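また延期になった。ポリア(Pollia)市の「施設内持ち込み規制条例」の改正案、採決は6月の会期末まで持ち越しだそうだ。夜の11時過ぎに傍聴から帰ってきて、これを書いてる。眠い。誤字あったらすまん。

先に自分の立場。私は改正案に反対。ただし反対派の言い分にも半分くらいしか乗れない。そのへんを書いておきたい。

改正案の中身をざっくり。今の条例では、図書館、市民会館、スポーツセンターなど市の施設に刃物を持って入るのは原則禁止。料理教室とか木工講座の道具は例外。で、改正案はこれに「施設長が認めた警備協力員」という枠を足して、協力員には警棒と催涙スプレーの携帯を認める。研修は8時間。8時間である。丸一日ですらない。

きっかけは去年のゲタフ会館(Getach会館、表記が市の資料でもばらばら)の騒ぎ。ロビーで男が大声を出して、椅子を投げて、職員が手首を痛めた。警察が来るまでだいぶかかった。怖かったと思う。そこを軽く見るつもりはまったくない。あの会館の窓口には知り合いもいる。

でも、そこから「じゃあ警棒を」に飛ぶのが早すぎる。
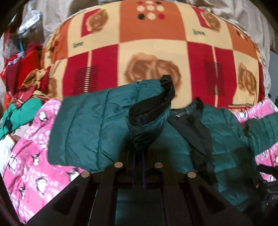

委員会でエリー・スルール議員(Elie Srour)が言っていたのは、要するに「抑止力になる」という話だった。持っているのが見えれば相手は引く、と。根拠を聞かれて、出てきたのが市の窓口アンケート。回答156件。そのうち何件が賛成だったのか、議員は答えられなかった。資料を見返せば載ってるんだろうけど、提案者が答えられない数字を根拠にされても困る。

しかもアンケートの設問が「施設の安全対策を強化すべきだと思いますか」。そりゃ思うでしょ。私だって丸をつける。安全対策の強化に賛成した人が、研修8時間の人に催涙スプレーを持たせることに賛成したわけじゃない。設問に「警棒」の一文字もない。いや二文字か。

それと屋内の催涙スプレー。ゲタフ会館の一階に行ったことのある人ならわかると思うが、天井が低くて、入口の風除室が狭くて、冬は窓を全部閉めてる。あそこで一回噴いたら、暴れてる本人より先に隣の学習室の子たちが咳き込む。誰が責任とるのか。条文案では「施設長の判断による」。施設長は異動で二年ごとに変わるんだが。

反対派にも言いたいことがある。モアタズ・ベラダさん(Moataz Berrada)が昨日の意見陳述で「市民を敵とみなす条例だ」とやった。拍手も出てた。気持ちはわかる。わかるけど、あの言い方だと窓口の職員は置いていかれる。実際に椅子が飛んできたのは職員のほうで、その人たちにとって「市民を信じよう」は答えになってない。夜間は二人体制、曜日によっては一人。そこをどうするんですか、と聞かれて、ベラダさんは少し黙ったあと「対話を」と言った。うーん。

対話は昼にやるものだと思う。夜8時に一人で窓口に座ってる人に必要なのは、押したら誰かが来るボタンと、隣にいるもう一人の職員。

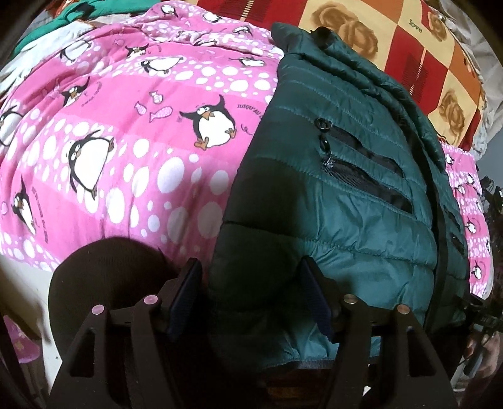 お金の話。改正案の予算は協力員の装備と研修で、ひとり3,000円の日当も込み。安い。安いから通りやすい、というのが怖いところで、職員を夜間にひとり増やすほうがずっと高くつく。議会はだいたい安いほうに寄る。で、何か起きたあとの賠償は誰も予算に入れない。

隣のアヴビー(Avby)町は別のやり方をした。武器なし。夜間窓口を必ず二人にして、通報ボタンを全施設につけて、警察署との取り決めで連絡経路を一本にした。町の広報によると設置したボタンは全部で100か所ほど。多いな、と最初は思った。トイレにもあるらしい。誤報もかなりあったと担当者が説明会で認めていた。それでも続けている。誤報なら後で謝ればすむ。スプレーの誤噴射はそうはいかない。

もちろんアヴビーは小さい町で、うちと単純には比べられない。施設の数も違うし、警察署までの距離も違う。ハルトノ地区(Hartono)みたいに川の向こうで、橋が混むと車が全然進まないところもある。そこの分館をどうするかは正直まだ自分でも答えがない。民間の警備会社に夜だけ頼む、という案が前に出てすぐ消えたけど、あれはもう一回検討していいと思う。少なくとも警備会社の人は研修8時間で現場に出されたりしない、はず。ここは確認してない。次の傍聴までに調べる。

「使わせないための携帯だから大丈夫」という意見も聞いた。傍聴席の後ろの人が休憩中に言ってた。使わないなら持たせる必要がないし、持たせるなら使う日のことを考えなきゃいけない。誰に、どの距離で、どこまで。使ったあとの報告は誰が読むのか。条文案には報告義務の項目がない。二回読んだ。ない。付則にもなかった。これだけでも差し戻しの理由になると思うんだが、委員会では一度も話題にならなっかた。

協力員の選び方もそう。「地域の実情に応じて」とだけ。応募制なのか推薦なのか、年齢の上限はあるのか、過去に施設とトラブルになった人はどうするのか。町内会の顔役がそのまま横滑りする未来しか見えない。悪い人じゃないよ、みんな。でも腰に警棒さげた顔役に「そこの自転車どけて」と言われる中学生の身にもなってほしい。

要望を書いておく。採決まではまだ時間がある。

- アンケートは設問を直して取り直し
- 夜間の一人体制を先にやめる
- 協力員を置くなら丸腰で、報告義務つき
- 分館の駆けつけ時間を施設ごとに公表

全部通るとは思ってない。二番目だけでもいい。職員の配置は条例をいじらなくてもできるはずで、予算の組み替えですむ話。やらないのは優先順位の問題だと思う。

意見書の受付は市役所二階の議会事務局、夕方5時まで。メールでも出せるが、自動返信が来ないのでちゃんと届いてるか不安になる。私は紙で出した。様式は自由と書いてあるのに、窓口で住所の欄がないと言われて書き足した。ボールペン持っていったほうがいいです。

追記:スルール議員の発言、「抑止力」の前に「一定の」がついていたと指摘もらいました。そのとおりです。一定の抑止力。何が一定なのかも、次回誰か聞いてほしい。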